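Town council wants to move public comment to the end of the meeting. Can they do that, and how do I fight it?
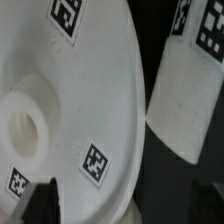
Question

I live in Mullach and go to most of the council meetings. For as long as I have been going, public comment has been the second item on the agenda, right after the minutes. You get 4 minutes, the clerk calls your name, you talk, you sit down. If you work early the next day you can be home by 8:00.

At the January meeting there was an item on the consent calendar called "procedural housekeeping." I only read it because the packet was short that night. It moves general public comment to the end, after council member reports and before adjournment. The last three meetings ended at 10:40, 11:15 and just before midnight. It also cuts the time to 2 minutes if more than 12 people sign up.

One council member pulled it off consent and it was continued to the next meeting, so it has not passed yet.

The background is the Endberg annexation. There are 174 acres on the county side of Staniforth Road that the owner wants brought into town so it can be zoned for warehouses. People have been showing up to speak against it since last fall, and the meetings have been running long. The mayor said from the dais that the council "needs to get to the people's business before people fall asleep." I don't think it is a coincidence.

My questions:

Is it legal to put public comment last?

Is it legal to put something like this on the consent calendar in the first place?

What actually works to stop it? I have written to all 7 members and got one reply, which was a form letter thanking me for my interest in parks.

I am not a lawyer and can't afford one. I don't want to sue anybody. I just want to be able to speak before 9:00 at night.

Edit: Several people asked which state. I would prefer not to say, it is a small place and I think people would know who I am. General answers are fine.

Edit 2: The annexation hearing itself is separate and will have its own comment period. I am asking about the general comment item, for things that are not on the agenda.

3 answers

Answer 1 (accepted)

I was a deputy clerk for a town a bit larger than yours and then did agenda work for a county board. I can't tell you the law in a state you haven't named, but most of this works the same way in a lot of places.

Placement of general comment. Open meetings laws vary a lot. Some states require that the public be allowed to speak at regular meetings, some only require that the public be allowed to attend and listen. Where there is a right to speak, the law often leaves the order of business to the body. So moving general comment to the end is probably allowed. It is a bad practice and it tends to annoy people, but plenty of councils do it.

What you should check is comment on items that are on the agenda. In many states that have a right to speak, the public has to be heard on an agenda item before or during the council's consideration of it. If your council has been using the one comment period near the top for both kinds of comment, and they now move the whole thing to the end, then people would be speaking on items after the vote. That could be a real problem for them. Read the draft closely and see whether it says "general public comment," "non-agenda comment," or just "public comment." If it is the last one, ask in writing how agenda item comment will be handled. That question has a way of getting forwarded to the town attorney.

Time limits. Two minutes with a long speaker list is common. The limit has to be applied the same way to everyone and can't depend on what the person is saying. The number that triggers it should be written down, and from what you say it is.

Consent calendar. Usually there is no law listing what can go on consent. It is supposed to be for routine things, but "routine" is whatever the person building the agenda thinks it is. What you do have is the agenda description. Most open meetings laws want the description to be clear enough that an ordinary person knows what will be discussed. "Procedural housekeeping" for a change to when the public can speak is thin. Since it was pulled and continued, look at how it is described on the next agenda. If it still says housekeeping, send the clerk a short email objecting to the description and ask that the email be put in the record. Do this before the meeting. Be polite, the clerk probably did not write it.

Also find out how the current order was adopted. Go to the town code and look for a section on council rules or order of business. If the order is in an ordinance, they need another ordinance to change it, and that may mean two readings and a published notice. If it was set by resolution, or sits in a rules of procedure document, one vote may do it, although some rules documents need a two-thirds vote to amend. With seven members that would be five votes and not four. I have seen a change like this die for that reason alone.

What works. In my experience:

Bring a specific alternative. Councils say no to "don't do this" much more easily than to a replacement they could adopt that night. The one I have seen pass most often is a split. The first 30 minutes of general comment go near the top, and anyone left over goes at the end. Another is a time certain, where the comment period starts at 7:30 or whenever the current item finishes. Type it up as actual rule language, half a page, and email it to the clerk in time for the packet. The deadline is usually several days ahead of the meeting, so ask.

Talk to the member who pulled it. That person is your vote already and will know who else is movable. Call them, don't email.

Leave Endberg out of it when you speak. I know that is the reason. But if it turns into a second annexation fight, the members who favor annexation will vote with the mayor on this as well. Some of them might be with you on the comment rule if it is kept separate. Try to find someone to speak who has nothing to do with the annexation.

Get the meeting times. The minutes show the time of adjournment. Make a list for the past year and hand it up. It is hard to argue with their own minutes.

Comments on this answer

Thank you. I looked and the order of business is in the town code, chapter 2, not in a resolution. The draft is a resolution. Is that as good as it sounds? (asker)

It's good. Generally a resolution can't amend an ordinance. Check that chapter 2 doesn't have a line like "or as otherwise set by resolution of the council." If it doesn't, email the clerk and the attorney, quote the section number, and ask whether an ordinance is needed. Just ask, don't accuse. They will most likely pull it and bring it back as an ordinance, so you gain a month or two, but it isn't the end of it.

It says "unless otherwise directed by the presiding officer." Does that change things? (asker)

Somewhat. That normally lets the mayor take things out of order on a given night. I wouldn't read it as letting them rewrite the section permanently, but their attorney might. Still send the email.

Answer 2

They do this everywhere. Same thing happened here over a trash contract. They moved comment to the end, everybody went home, contract passed. Vote them out.

Comments on this answer

This doesn't answer any of the three questions.

It answers the third one.

When is the next election though? If it's two years off that isn't much use for a vote next month.

Answer 3

Koen Hermans here. I served two terms on a council and was on the losing side of this same issue, meaning I voted to move comment to the end and we moved it back within the year. I agree with most of the first answer and would add a few things from the other side of the table.

The reason we did it was staff cost. We had two engineers and a planner sitting through an hour of general comment at every meeting before we reached their item, and one of them was a consultant billing by the hour. That is a fair concern. If your council has the same one, you will do better if you deal with it. Ask the finance office what outside consultants billed for attending meetings last year. It may be small. If it isn't, the 30 minute cap mentioned above takes care of most of it.

What changed our minds was written comment. When people couldn't stay, they wrote, and the clerk was required to attach every letter to the minutes. The packets became enormous and the clerk's office complained. I wouldn't plan on that happening in your town, but if the rule does pass, encourage people to write every single time and to ask that it be attached.

If your town takes comments through an online portal, find out what happens to them. We used one called Womoneo and for several months the comments went into a folder that council members did not have a login for. It wasn't done on purpose. The person who had set it up had left. Anyone who used the portal thought we had read what they sent and we hadn't. The form letter about parks makes me wonder if you have something similar. Call the clerk and ask who receives it and on what day it gets sent to members.

I disagree a little about keeping the annexation out. You can't really keep it out, everyone in the room knows. I would mention it once, in one sentence, and go on to the rule.

One more thing. Read how the draft treats people who live outside the town limits. When we rewrote our rules somebody slipped in a line putting residents first. In your case the people right across Staniforth Road are in the county, and they are the ones next to the warehouses. If there is a residents first line and comment is already at the end, they will be speaking at midnight.

Comments on this answer

There is a residents first line. I had read right past it. (asker)

Then I would bring that up with the member who pulled the item. It may be the part that is easiest to get taken out.

We have a residents first rule and the mayor just ignores it. Depends who is chairing.

Update from the asker

The clerk called me back. The item is off the next agenda and "under review with counsel." She would not say more, and she was nice about it. I sent in the split version anyway, with 30 minutes at the top and the rest at the end, and she said it would go to members with the packet. I also asked about the online form. It goes to a general inbox that is checked by the parks and recreation desk.

I will post again when it comes back.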